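Cleaning supplies: keeping less, using it better

Notes from the last clear-out under the sink, typed up quick. Took me almost 33 minutes to get everything out on the floor and most of it was doubles. Half-empty doubles. Use what helps.

What to keep under the sink

Dish soap. Baking soda. White vinegar. A powder cleanser. One spray for glass, one for grease. Rubber gloves that fit, not the giant ones from the bargain bin. That covers most of a normal house. Bleach if you use it, but by itself, up high, and never near the vinegar or anything with ammonia in it. Read the back of the bottle even if you've had it for years.

Anything with no label goes. Don't sniff it to find out. Our county takes household chemicals at the drop-off in April, yours probably has something like it, look on the town website.

Line the cabinet

Old baking sheet with a rim, or a cheap plastic boot tray. Catches drips from the bottles and from the pipe. Pull it out, rinse it, put it back. I used shelf paper for years and the bottom of the cabinet swelled up anyway.

If the cabinet already smells musty: empty it, wipe with soapy water, leave the doors open overnight. Check the trap while you're down there. Run a dry paper towel around each joint and look for a wet spot. Hand-tighten first. A quarter turn is usually plenty, plastic nuts crack.

Bottles

Store trigger sprays hooked over a tension rod. Everybody has seen this one, it does work, but not for the heavy quart sizes, they drag the rod down. Put those on the floor of the cabinet at the back.

Clogged sprayer: unscrew it, stand the tube in a mug of hot water, pump a few times. Still clogged, poke the nozzle with a pin. Still clogged, steal the top off an empty one. Most of the necks are the same size. The Trellow ones are not, dont bother.

Write the month you opened it on the bottom in marker. Homemade mixes especially. Soap and water in a spray bottle gets slimy after a while.

Refills: funnel, in the sink, cap off the big jug only when the little bottle is ready. Never top up one product with another, even if they're the same color. Keep the original label on.

Rags

Old T-shirts and towels. Cut them before you need them. Washcloth size for general wiping, smaller for shoe polish and oil. Oily ones (stain, linseed, that kind of thing) do not go in a pile or in the trash can wadded up. They can heat up and catch fire by themselves. Spread flat outside till stiff and dry, then into a metal can with a lid, and go by whatever your town says about throwing them out.

No fabric softener on microfiber. Low heat. Wash it away from the bath towels or it comes out wearing them.

Begoña Calvo wrote in that she keeps 3 hooks by the back door, one for floor rags, one for kitchen, one for the dog, and has not mixed them up since. Stole this. Works.

Sponges

Wring, stand on edge, let air get to it. If it smells, it's done. Cut the corner off the one you use on the bathroom so it never wanders back to the dishes.

Greasy stuff

Range hood filter: fill the sink with the hottest tap water, a good squirt of dish soap, half a cup of baking soda. Soak 20 minutes or so, brush, rinse, dry all the way before it goes back. Aluminum ones go dull in the dishwasher. Mine did.

Top of the fridge. Lay down sheets of newspaper after you clean it and swap them when they get sticky. Beats scrubbing.

Cabinet doors around the handle: dish soap on a damp cloth, go with the grain, wipe again with plain water, dry. Skip the scrub pad on anything painted.

Marks and stains, quick list

Ballpoint on a painted wall. Rubbing alcohol on a cotton swab, dab, don't rub. Try it behind a door first.

Crayon. Dry baking soda on a barely damp cloth. Light pressure or you take the shine off the paint.

Tomato on plastic tubs. Soap, then a day in the sun on the windowsill. Fades it, doesnt always finish the job.

Rust ring from a shaving cream can. Lemon juice and salt, leave it 10 minutes. Not on marble. Not on any natural stone.

Coffee in a mug. Baking soda paste and a finger.

Candle wax on a tablecloth. Freeze it, snap off what you can, then brown paper over and under and a warm iron. Keep moving to clean paper.

White boards, shelves and other smooth panels. Dry cloth first to lift the loose specks, so you aren't grinding them in. Then a damp cloth with a drop of soap, working in from the outside of the smudge. Streaks left over get a second pass with a clean side of the cloth. Keep the water away from raw edges. Put the cap back on the bottle before you set it down, they do tip. 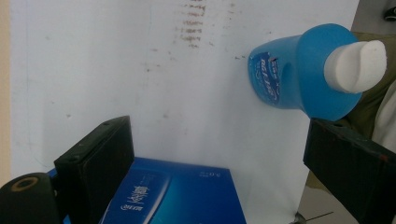

Water rings on wood. Plain mayonnaise, thin layer, couple of hours, wipe off. Sounds dumb. Got two out of our coffee table this way and the third one stayed.

Sticker glue. Cooking oil, wait, scrape with an old plastic card. Wash the oil off after.

The drawer with everything in it

Every house has one. Small boxes inside, the lids of shoe boxes are fine. Batteries in one, ends taped on the 9-volts. Keys nobody recognizes in an envelope with the date, and if they're still in there next year, out.

Tape measure lives in this drawer. Not in the garage. You will use it more indoors than you think.

Brushes

Paint brush gone hard from latex: warm soapy water, old fork to comb it out, wrap in a paper towel so it dries in shape. Real hard ones are for dusting vents.

Toilet brush. After cleaning, pin the handle under the seat so it drips into the bowl. Ten minutes, then back in the holder. Rinse out the holder too, people forget the holder.

Broom goes bristles up or hanging. A broom that stands on its bristles bends over and never sweeps right again.

Coming next

Closets, mothballs versus cedar, and how to get a stuck zipper going with a pencil. Send in yours if you've got a better one for zippers.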